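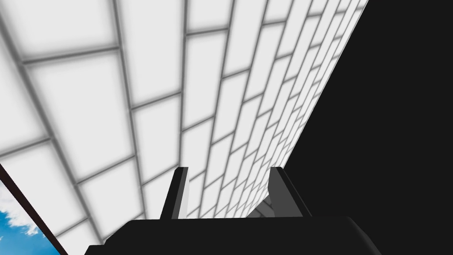 Wrist view in the simulator, with the two fingers against a tiled surface.

Grasow Wrist View
Simulation add-on for two-finger grippers

Grasow Wrist View adds a gripper-mounted camera to your simulated robot cell. It renders what a camera on the wrist would see, with the fingers in shot, and saves the pictures alongside the joint positions and the finger opening. It is sold by Musstead as a yearly licence and works with the Cuypers arm models you may already have.

What you get
Two gripper models, one slim and one wide
A camera mount you can shift and tilt
10 room settings with wall, floor and sky textures
A lens setting that goes from straight to strongly curved
Recording and playback of each run

Setting up
Load your arm, pick a gripper and click Attach. The camera starts in the default position behind the fingers. Move it with the sliders or type in the offsets. The fingers stay in view at every opening unless you turn them off in the Display menu.

Room textures are changed from the Surfaces tab. Brick-pattern tiles are useful for checking the lens setting, as the grout lines show any bend straight away. Lighting is even by default. Hard shadows can be switched on, but they slow the preview on older machines.

Limits
The add-on does not model motion blur. Soft objects are shown but do not deform when gripped. Grippers with three or more fingers are not supported. Depth output is planned for the March update and will be free to current licence holders.

Requirements
A graphics card with 8 GB of memory
20 GB of free disk space
Fermont Cell, version 2 or later

Licences
A single licence covers one named user on two computers. A team licence covers up to 10 users and includes a half-day of online training with Karlijn Kramer. Schools and colleges pay the single price for a full classroom.

The trial version has the same functions but stops recording after 82 pictures per run. Settings made in the trial carry over when you enter a licence key.

Questions before ordering
Sales: Arnout Dekker
Technical support: Evelien Koster
Order code: GWV-82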